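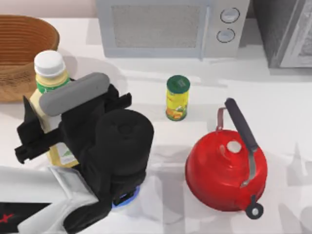

Final report, Team Plidell
Robot software project course, Hilgate

What we set out to do

Take a plain text command ("put the bottle in the basket", "turn the lower knob") and get the simulated arm to do it without anyone clicking on anything. We didn't write the simulator or the arm driver. Ours is the part in between: the scene parser, grasp picker, planner and the retry logic. Started in September, code freeze was Friday.

Pipeline

Overhead view goes to the parser, parser gives a list of objects with poses, grasp picker scores candidates, planner makes a path, controller runs it. Everything talks through one message queue called Plomidmont (name came with the starter code, we kept it). Wrist view only gets used for the last bit of the approach.

Grasp picker samples 15 candidates per object and throws out any that hit the counter or a neighbor. Bottle is easy, grab it from the side. Kettle is bad. The handle is a thin arch and the spout sticks out, so the bounding box is much bigger than anything you can close on. We ended up fitting a seperate box to the handle only. 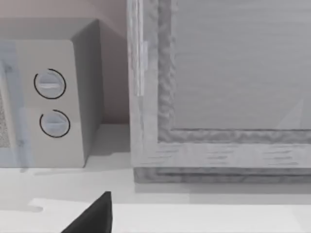
Knobs took the most time out of everything. Two of them stacked on the microwave panel, and from the wrist they don't line up vertically the way they do in the model, the upper one shifts left. First version of the matcher assumed same column and kept locking onto one knob for both. Fix was to project the model into the current view and match there. Should have done that from the start.

Other thing: glass. Parser thought the cabinet pane was free space so the planner was happy to send the elbow through it. Now anything tagged as door gets a solid collision box no matter what depth says. Ugly but it works.

Data

2081 simulated episodes total. 826 held out for testing, rest for tuning the grasp scorer. Object layout gets shuffled on each reset, and some objects get swapped out too. 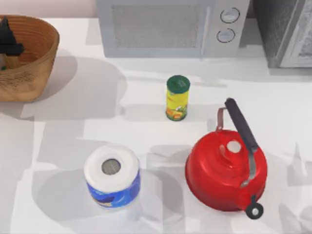 Paper towel roll was a late addition to the object set. Parser splits it in two because the white top and the blue wrapper look like different things to it, then the picker tries to grab only the top half. We merge segments now if they overlap in the ground plane. Merge threshold is hand tuned, sorry.

Not done

- retry logic only goes 2 attempts then gives up
- no regrasp if object slips
- basket contents are ignored, we treat the whole basket as one lump
- planner is slow near the back of the counter, didnt have time to profile

Method for the handle fitting is adapted from the Ní Mhurchú notes in the course folder. Config files are in the repo under /plidell/run, use the second one, the first has the old knob matcher still on.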